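Plarnness open day, quick notes before I forget it all

Got there late. Parking at the Beltton end was full by ten so I went round the back past the Hendricks warehouse and walked. Bring proper shoes if you go, the path is gravel and then mud and then gravel again.

For anyone who hasn't heard of it, Plarnness is the catering unit out past the railway yards. They make lunches for offices, hospitals, a couple of the ferry runs. Sandwiches mostly. Some salads, some wraps, a fruit cup. On a normal weekday 3,000 packs go out the door before most of us have had a coffee. Open day is once a year, May 11, 2024 this time, and you have to put your name down.

Sign-in, hairnet, blue overshoes, wash hands, wash hands again. Rings off or taped. My watch went in a locker and I nearly left it there.

Our guide was Danica Stojanović, who runs the morning shift. Fast talker, fast walker, my kind of person. Group of maybe a dozen, lots of catering students and one bloke who only wanted to know about drains.

First stop the bread room. Colder than I thought it would be. Loaves come in sliced and get sorted by hand, the ends go to a pig farmer. Smells fantastic for five minutes and then you stop noticing. Asked why they don't bake on site and got a straight answer: no room, and the ovens would heat the whole building.

Then veg. Washing, spinning, slicing. Tomatoes are the fussy ones apparently. Cut them too early and the bread goes soggy, cut them too late and the line is standing there waiting. There is a whiteboard with the slicing times on it and somebody had written TOMS!!! underlined twice. Lettuce gets spun and then spun again. I do it once at home and wonder why my lunch is wet.

The line itself was the bit I came for. Butter right to the edges, this is a rule and they check it. Butter keeps the damp out of the bread. Then filling, lid, cut, wrap. The double deckers take longest becuase you're stacking a middle slice and it all wants to slide. Edin Mladenović, who trains the new starters, let us have a go. Mine leaned. He pulled it apart and showed me again, flat hand on top, don't press, long knife, one stroke. Second one better. Third one I'd have paid for.

Tip from him worth passing on: put the wet filling and the leafy filling on different decks. Less slipping when you cut. Have tried it at home since and yes, works.

Wrapping was harder than it looked. Film clings to the glove, to the bench, to itself. The regulars do it in two moves. I got one corner stuck to my sleeve and held up the whole row, sorry everyone.

Cold store after that, in and out quickly, coats provided but not enough of them. Racks up to the ceiling. Everything labelled by route. There's a new rack system from Wereck going in during August and Danica is very much looking foward to it, the old ones have a wheel that sticks.

Lunch was in the canteen upstairs, help yourself from the trays. Tea from an urn, good and strong. Coffee not good. Sat with two of the students who were both hoping for summer shifts and comparing knife blisters.

Gripes: no seats on the tour at all, it's two hours on your feet. The talk on allergens was important but you couldn't hear a word over the chiller fans. And the shop was cash only, in 2024, come on.

Would go again, would wear thicker socks. Names for next year's list go through the front office, not the website, the form on the website has been broken for ages. I had the triple decker for lunch by the way and took a second one home for the train, eaten before the first stop.
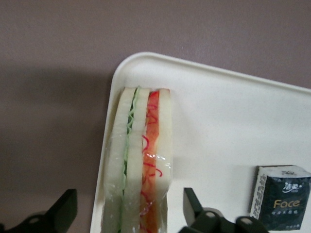
Train back was on time for once. If anyone has the handout with the butter temperatures on it could you scan it for me, I left mine in the locker with the hairnet.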